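Rissanen widens key case recall point at Brerkberg store

Rissanen has moved its key fob case exchange to the front of the Brerkberg store, where customers can swap a case with a faulty clasp until the end of August. The desk opens at 10 a.m. and no receipt is needed.

The store has set aside 400 replacement cases and had handed out 62 by Friday. Store manager Kazue Sakai said most people were in and out within a few minutes.

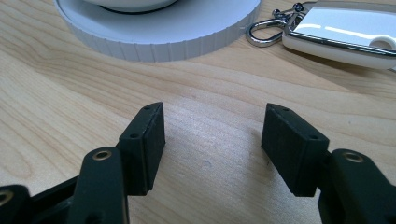
Customers should take their keys off the ring before they come in. Cases bought online can be exchanged at the same desk.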